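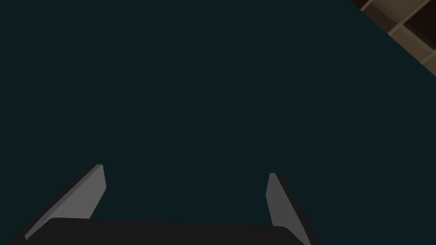

How many attempts must each group save before it may train its own model?
One hundred good attempts for each task, and a failed attempt can be saved too but it does not count to the 100.

Robotics Club Gistora, minutes of the meeting
Oct 19, 2022, club room at Nurberg

1. Last minutes
They were read and accepted with one correction: the Omerović Cup allows two entries per school, not three.

2. State of the simulation project
The pick-and-place group has now 88 good attempts. The drawer group has fewer and asked for more time on the fast computer. It was agreed that they get it every evening until the end of the month. The wrist view and the side view must be saved together — last week one group saved only the side view, and these files can't be used.

3. Starting position
There was a long discussion whether the gripper should always start open. The majority was for it. The starting height stays free, but each group has to write it in the shared table.

4. Money
The club has nearly 4,000 in the account. Up to 1,000 of this may be spent on a second graphics card. Two offers are to be compared before the next meeting.

5. Trip to Grimurthorpe
The competition there is in January. The bus is not yet booked. Parents' forms are still missing from the younger members, and a reminder will be sent.

6. Other
The door code has changed. Please don't write it on the whiteboard.

To do: compare card offers, send reminder for forms, ask for bus price, move old files to the archive disk.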